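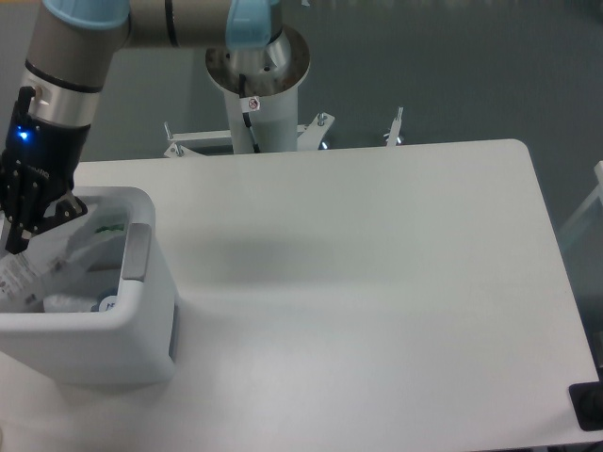 *The white bin on the big table, bag over the rim and plenty still to sort inside.*

Hello again, and welcome to what has become the tidying gallery. It was only ever going to be a handful of pictures of my shelves for my sister, and then people started asking where the boxes came from and whether I'd really got rid of the second kettle (I had, then I bought another one, we won't discuss it). So it has its own page now, and this one is all about bins. Tubs, if you prefer. Anything with sides that you can drop things into.

I love a rounded bin. The square ones hold more, I know, Kimie Nakajima has told me often enough, but the rounded ones are so much easier to wipe out, and crumbs don't get wedged in the corners. White is my favourite as well. You can see the bottom of it even on a gloomy afternoon, and if something has leaked you find out straight away.

**Thick sides.** The one at the top of the page has lovely thick walls and a grey handle set into the side, and if I could only keep one feature it would be that handle. I've had tubs with thin little lips that dig into your fingers the moment there's any weight in them. I carried one of those up two flights of stairs in July, full of jars, and had red lines across both hands until teatime!

**Bags.** A see-through bag with small print all over it is the sort of thing I used to scrunch up and shove to the bottom, where it would lurk for months. Now bags come out first. I flatten them on the table, squeeze the air out and fold them into thirds, and they go in a drawer together. The printed ones get a second life holding buttons or screws or odd bits of ribbon -- I put a scrap of paper inside so the label shows, otherwise I end up reading the old writing and looking for something that isn't there.

**Crumpled things.** There's something white and crumpled near the bottom, and every tub in my house has one of those too. With mine it's usually a tissue, or a receipt, or the instructions for something I no longer own. My rule is to open it up before it goes in the rubbish. I once nearly threw away the guarantee for the Utbridge heater, and it had 49 days left to run. The heater packed up the week after, so I was very glad of it.

**Round lids.** The white lid with the blue label made me smile, because lids are my weakness. I keep them long after the pots have gone. Last winter I emptied the whole lid drawer on the floor and tried to find a partner for every one, which took most of an evening and a good deal of tea. Anything left over went, apart from a very nice one from a Marnemeo tub that fits the cat food perfectly.

**Something green.** Green stuff goes at the back in my house, too! I did try sorting by colour for a while, after reading a long piece about it, and it looked beautiful for nearly a fortnight. Then I needed the sticky tape and couldn't remember if ours was the clear sort or the brown sort, and that was the end of that. These days I go by room. Kitchen things in one tub, bathroom things in another, and a third called "ask Kimie".

**The table.** A big smooth white top with rounded corners is a treat to sort on. You can spread everything out, and your hip doesn't catch on the corner as you go past. Mine is a Zomau folding one, almost 700 millimetres deep, and I'd happily swap it for something with more elbow room. If yours is small, do half the tub at a time and put the rest on a chair.

A few people have asked about sizes. I can't tell you which tub will suit your cupboard, but please measure the shelf before you buy anything, and measure the door opening as well -- I've got an Ong storage box that fits the shelf beautifully and won't go through the door unless I tip it on its side.

Baskets are next on my list, and I've already promised Kimie that hers can go first.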